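5.2 Gripper comparison on soft and irregular items
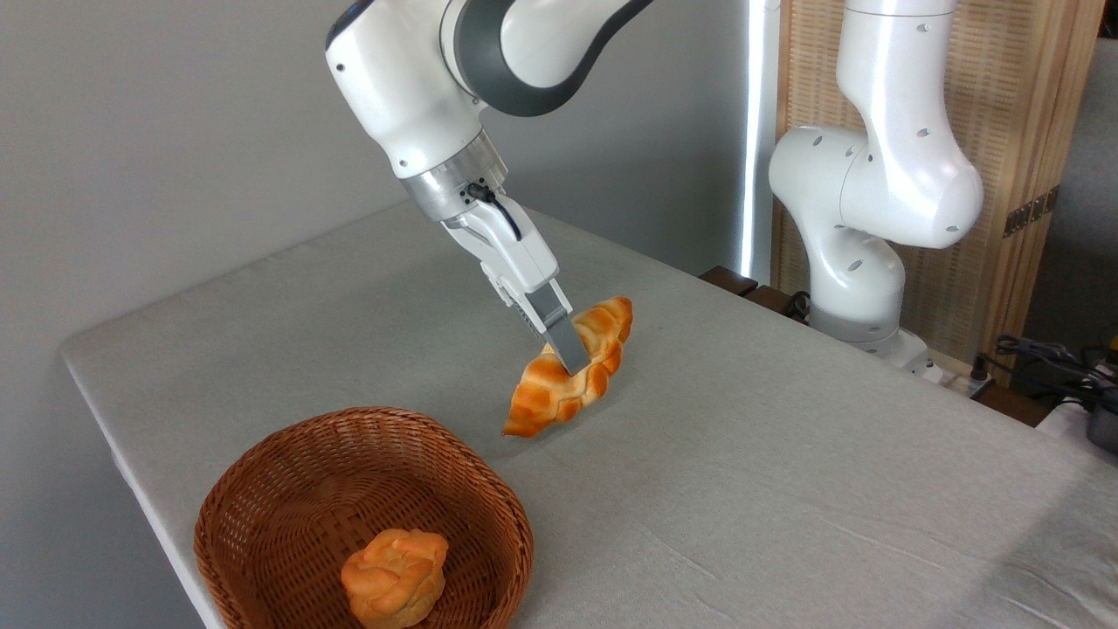 Does a more expensive gripper make up for a weak grasp policy? Only in part, and by less than the product literature suggests. In our trials a better gripper reduced the damage done by a bad grasp but seldom turned a bad grasp into a good one.

Figure 4. Two-arm cell used for the bread roll task, with the parallel gripper at the braided roll and the wicker basket at the near side of the table.

We compared two grippers on the same arm model with the same controller. The first is the parallel gripper supplied with the arm, with its flat, slightly tapered fingers left as delivered. The second is the Birkiris adaptive gripper, which costs several times as much and is advertised for food handling and other delicate work. Each was run for 200 pick attempts, and an attempt was scored as a success if the item ended up in the basket and stayed there for five seconds. The policy was trained once, on demonstrations collected with the parallel gripper, and was not retrained for the Birkiris unit. This favors the cheaper hardware, and we return to the point below.

The headline result is easy to state and easy to overread. The Birkiris gripper had the higher success rate, but the gap was small enough that we would not defend it against a change of operator or a fresh batch of rolls. When we split the failures by cause, most of them in both conditions came from the approach. The fingers arrived too far along the taper of the roll, or too low, or at an angle that pushed the item along the cloth before closing. A compliant fingertip does nothing for a roll that has already moved. The adaptive unit did better once contact was made, and it left fewer dents in the crust. If surface damage is the measure that counts, that is a real advantage, and we do not want to talk it down.

We are less persuaded by force figures. The Tatevach controller reports a grip force estimate derived from motor current, and earlier drafts of this section leaned on it. On inspection the estimate drifted over a session, and two runs started from the same pose disagreed by more than the difference we were trying to measure. Rokeya Patwary repeated 47 of the closures against a bench load cell and found the agreement poor at the low end, where all of the bread grasps fall. We have removed the force plots. Readers who see such plots elsewhere, made with current sensing alone, should ask how they were checked.

The cameras raised a similar problem. Moving the fixed camera changed the success rate by nearly as much as swapping the gripper did. We had not planned to test this. The mount was disturbed between the two blocks of trials, the offset was noticed late, and the second block was run again from the start. The discarded block would have given us a much stronger result for the Birkiris unit. We mention it to show how cheaply a strong result can be had in a setup of this kind.

Three limits apply. All trials used one policy, and a version trained on the adaptive gripper's own demonstrations might widen the gap. The second arm was held folded throughout, so nothing here speaks to two-handed grasps, where a stabilizing arm could remove the sliding failures altogether. And the scoring was done by one of the authors (Shiuli Sarkar), who knew which gripper was mounted. A blind rescoring from video is possible for most of the attempts but has not been done.

A separate run at the Larkville site, with roughly 450 attempts on packaged goods, showed no clear ordering between the grippers. The items there were stiffer and the lighting was different, so we do not pool the two sets. The Wanigasekara benchmark ranks the adaptive design well ahead on soft goods, but its trials start from a hand-placed pregrasp pose, and that setup removes the stage at which most of our attempts failed. Rankings obtained that way should be read as statements about closure and holding. Whether they carry over to a complete pick is left open by the benchmark, and our own data give only weak support.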